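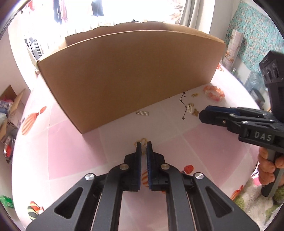

Press release: Workplace

Newsroom > Workplace > Omgate Lokville

Omgate has brought hand-held grippers to its accessory sorting tables in Lokville, and the packing team is delighted! Bracelets, hair combs and small charms are now handled with the tools, and those recordings will teach the Kashindye sorting arm, due in February.

All 10 packers keep their jobs, and 20 more people will train as operators.

"The people who know the work are the ones teaching it," said Naomi Tanui, floor lead. "I love that." 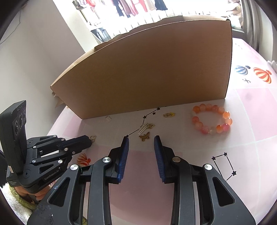
Hair pieces, charms and a beaded bracelet on the table beside a cardboard box.

Media contact: Nassoro Mollel, Omgate

We use cookies to improve your visit. Accept | Settings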